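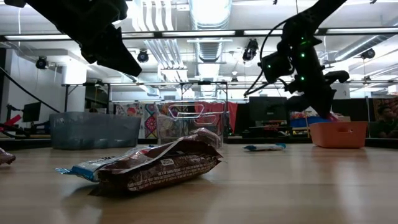 Sorting individually wrapped snacks into baskets for a shared break room

Asked by Lanying Jiang

Our office on the second floor keeps a snack table for staff and visitors. Bars and small wrapped items arrive mixed together in one carton and end up spread across the tabletop by midweek. I have been asked to set up a system using plastic baskets and bins of different colors, and I have a budget for two more if required. Should the items be sorted by type, by size or by expiration date? Please also advise whether clear containers are preferable to solid ones.

3 answers

Didier Courtois
Sort by type first, and by date within each type. A basket holding one kind of bar can be checked at a glance, whereas a basket arranged only by date must be searched by everyone who uses it. Place the newest stock at the back or underneath.

With regard to containers, clear or translucent plastic is suitable for anything that runs out quickly, as the level is visible from the side. Solid colors are better reserved for a fixed purpose. In our department the orange basket is used only for items containing nuts, and staff learned this within a few days. Baskets with cutout handles are easier to carry to the sink - ours are washed every Wednesday.

Empty wrappers should not be left on the same table. Crinkled packaging can look full from a distance, and colleagues will return it to the basket in error. A small waste bin within reach is recommended.

Yichen Ding
We just use one big bin. It works fine.

Jiahui Lei
I agree with the first answer, with one addition. Please keep the items in their original wrappers and do not cover the printed ingredients with your own labels. Attach the label to the basket instead. For a group of 20 people, we found that three containers were sufficient, and a fourth was seldom used.

Related questions
Removing sticky label residue from plastic baskets
How often should a shared snack table be restocked?
Stackable or open bins for a narrow shelf
Cleaning a glossy wood tabletop without streaks
Storing granola bars in warm weather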